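On keeping paper bags

There are, at the last reckoning, far too many paper bags in my kitchen. They live in the gap between the fridge and the wall, folded flat and standing on end like a row of thin books, and every so often the whole lot slides forward when I open the fridge door and I have to stop what I'm doing and push them back in with my foot. I have been meaning to write about them for months, which I realise is an odd thing to have been meaning to do, but a few of you asked after my last post about jars (thank you, I had no idea there were so many jar people out there!) and bags do seem the natural next step.

I came to paper bags slowly. My mother kept carrier bags, the crinkly sort, stuffed one inside another in a cotton tube that hung on the back of the larder door, and for years I did the same. Then Takavach opened on the corner by the post office, and they put your vegetables in big plain brown bags with flat bottoms, and I found I couldn't bring myself to throw them out. They are such good bags. They stand up by themselves, they fold down to nothing, and they smell faintly of cardboard and onions, which I happen to like.

The first thing I do with a new one is turn the top over. You open the bag out fully, put your hand in and press the bottom flat, and then work your way round the rim folding it outwards, an inch or two at a time. It never comes out tidy. The corners fight you and the paper crumples where it wants to, and you end up with something more like a pie crust than a hem, but it doesn't matter a bit. The thicker edge holds the mouth of the bag open, and that means you have both hands free for whatever you're putting in it. I learned this from a leaflet that came with a Hikitz flour order, of all places, where it was meant for storing potatoes, and I've done it to nearly every bag since.
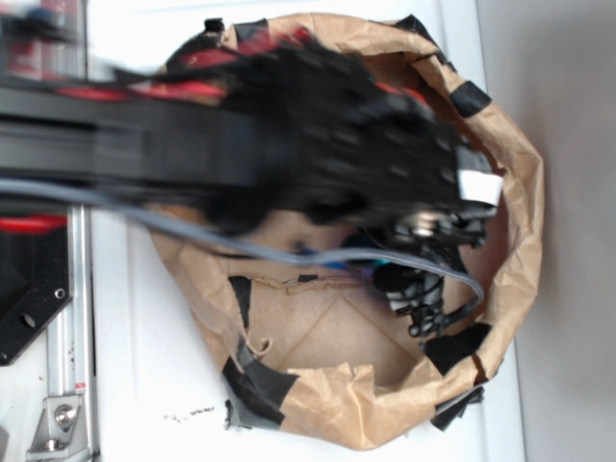
I use them on the table more than anywhere else. When I'm topping and tailing beans I have a bag in front of me for the ends, and when I'm sorting through the dreaded kitchen drawer I have one for rubbish and one for things that belong upstairs. A bowl would do the job, I know, but a bowl has to be washed, and a bowl full of bean ends has to be carried out to the compost and scraped, and then somebody has to remember to bring the bowl back in. The bag simply goes out and stays out. Torn up a bit, it rots down nicely along with everything else, so long as there isn't any tape or a shiny lining on it.

Potatoes do very well in them too, as long as the top is loosely closed and you keep them somewhere cool and dark. Mine go under the stairs from September onwards. Mushrooms I keep in a small one in the fridge, where they stay much nicer than they do in the plastic tray with film over it. Bread I've gone back and forth on. The crust stays lovely but the inside goes dry by the second day, so now I only do it with a loaf I know we'll finish by teatime.

And then there's drying herbs, which I was rather sceptical about until I tried it. You tie a small bunch by the stalks, put it head down in the bag, gather the paper round the stems and hang the whole thing up. The leaves that drop off just collect in the bottom. I did sage and oregano last summer and still have a jar of each (you see, it does all come back to jars).

As for folding them away again, I have become a bit particular. Most of these bags have creases in the bottom already, so if you push the base up along those lines it lies down flat of its own accord, and then you only need to smooth the sides. I used to squash them from the top and wonder why they never fitted in the gap. If the rim has been folded out for a good while it won't go completely straight again, so those ones go at the front of the row and get used first.

I did try to be sensible about numbers. I set myself a limit of 6 big ones and 5 small, wrote it on a scrap of card and stuck it to the side of the fridge. The card is still there, though I can't see it at the moment for bags. I have also bought an Alano magazine rack from the charity shop, with the idea that they could stand in that instead and stop attacking me every time I want the milk. It needs a wipe down and one of the feet is loose, so it's in the hall for now, and I've put a couple of bags in it just to see how they look.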